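Plulico Service Desk
Ticket 2744: Teardown cell 6 stops at drive removal, "grip not confirmed"
Reported by: second-shift bench lead, desktop line
Assigned to: Máté Nyitrai, automation support
Priority: Medium
Status: Closed with follow-up

Problem as reported

Cell 6 halts at the drive removal step with message "grip not confirmed." The operator clears it, the arm retries, and the message comes back. After the third retry the cell locks and needs a lead's login. The cell has been doing this since the tray change in May. Cells 1 through 5 run the same Poko job file and do not show the fault.

Reporter adds that the two people assigned to cell 6 are now pulling drives by hand and loading the rest of the job manually. They are being scored as a robot cell on the shift report, so their numbers look bad. Please fix the cell or fix the report.

Entry 1

Pulled the Poko log for the last 25 stops. All are at the same step. In every case the arm reaches the approach point, the fingers close, and the finger current stays under the threshold. The controller reads that as an empty grip. No collision events, no overtravel, no network drops.

Swapped the job file for a fresh copy from cell 5. No change.

Entry 2

Checked the finger current threshold. Cell 6 is set to the same value as the others. Lowered it one step as a test. The arm then reported a grip with nothing between the fingers. Put it back. Please do not change this value on the floor to get through a shift. A false grip sends the arm to the drop position with the drive still in the bay.

Entry 3

Ran the arm through its reference points with no case loaded. All points good. Loaded a scrap tower and ran the drive step at slow speed. Fingers closed short of the latch. Repeated with a second scrap tower, same model. Fingers closed on the latch and the drive released.

Difference between the two towers: the first had been set down against the new side stop, the second against the old one. Both stops are fitted on cell 6. The Veres work instruction still shows the old stop. The training sheet handed out in May shows the new one.

Entry 4

Talked with both operators at shift change. One was trained in May, the other was on the manual benches before the cells were installed and learned from the Veres instruction. Each loads the case the way the sheet says. Whether the cell ran or stopped depended on who loaded it. Nobody had compared the two sheets.

The senior operator also reported that the retry prompt gives no reason. On the manual bench he would feel the latch and know it was not seated. On the cell he gets one line of text and a button. He asked for a camera view or a note showing which point was missed. Logged as a request to the Poko vendor.

Entry 5

Asked the lead why cells 1 through 5 are not affected. They were never fitted with the new stop. Parts were on order and only one set came in. Purchasing shows the remaining sets as received. They are on a shelf in the Stero cage under the wrong part number. Corrected the number.

Entry 6, June 10, 2022

Removed the new stop from cell 6. Re-taught the approach point for the drive step with the case against the old stop, panel side up. Lead agreed to hold all new stops until one instruction covers every cell.

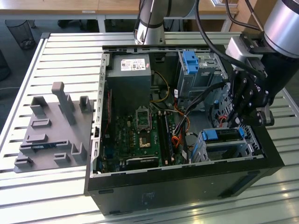

Cell 6, drive step. Tower on its side with the panel off, gripper over the area between the upper drive cage and the lower bay.

Notes for anyone re-teaching this step:

1. Case flat on the slats, side panel removed before the arm is enabled.
2. Approach from above. Do not let the fingers drag on cables near the drive bays. On the scrap towers a snagged SATA lead gave the same "grip not confirmed" message as a missed latch.
3. Latches are blue plastic on this model. Teach to the latch, not to the cage edge.
4. Save under the cell number. Do not overwrite the shared file.

Ran the scrap towers again after the re-teach, with each operator loading in turn. No stops. Returned the cell to production.

Entry 7

Shift report. The counter credits a unit to the cell only if the drive step ends with a robot confirm. Units finished by hand were counted as zero. Reporting has added a manual finish code and will rerun the report for the affected period. The target of 2000 units per cell stays as is for now. I have asked that hours spent clearing faults be taken out before the target is applied to a person. That decision sits with operations and is outside this ticket.

Entry 8

Job content on cell 6 has changed and the job sheet has not. It still reads "remove drives, sort, weigh." Under the cell the same two people load, watch, clear stops, and fill out the fault form. They have no login to view the log and no training on what the messages mean. Requested read-only log access for all cell operators. Approved for cell 6, pending for the rest.

Resolution

Root cause: two load positions in use on one cell, from two instructions that do not match. Contributing: fault message does not separate a missed latch from a snagged cable.

Open items

- Single load instruction for all cells (Veres owner)
- Clearer fault text (vendor request sent)
- Log access, cells 1 through 5 (pending)
- Job sheet update (operations)

Comments (4)

deskline_lead: Confirmed running on second shift. Rerun report received and the manual units are on it. Thank you.

bench_oldtimer: Log access works. I can see the current reading now. Can the font be made bigger on the cell screen?

M. Nyitrai: Display settings, second tab. Set it per user, it will follow your login.

cell3_ops: When do we get the log access? We clear stops too, just different ones.

Filed under: Automation & Robotics > Teardown Cells > Known Issues

Plulico Service Desk | Contact support | © 2022 Plulico | Back to top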